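Sep 2, 2021

Student project, Paiva bench. Notes by Jussara, for the log and for whoever is on next.

Started late, the left gripper wouldn't show up on the machine until the third restart. Swapped the USB port and left it alone after that. Spyros says the same thing happened to him on the Pranov rig and it was the hub, so order a new hub.

Task today was the soft ball, both hands. Target is 300 good recordings before the November demo. We had 53 from last week and finished today on 70, slower than I wanted. Most of the lost time was me throwing out runs where one side closed well before the other. The rule for now: both tips touch, hold for a count of two, then lift. If one side slips, stop the recording and start again, don't try to rescue it.
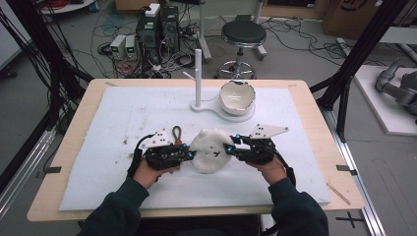 Two-handed pinch on the ball, grippers face to face over the foam mat.

Things to sort out:

The mat needs a clean. Grey smudges and bits all over it, worst on the left and in the middle, and I don't want the model learning the dirt.

Cables. They loop out from both grippers and run back past the wrists. Spyros wants them tied to the sleeve with a bit of slack. I tried it on the right for a few runs and it pulled when I turned my hand over – took it off again. Try a longer tie next time.

Broken bowl is on the stand at the back for the next task. Mind the rim. Nothing is written up for that one yet, Spyros is doing the steps.

Disk: 838 GB free on the recording machine, so no need to move anything to Sorura this week. File names still have the old Plernness prefix. Leave them as they are until the converter is changed, or the two halves of the set won't match.

Next: finish the ball, check the timing between left and right on today's files, ask about the hub.

Last updated by J. Bastos
Contact: Paiva student project, ask for Spyros Hoxha | Back to top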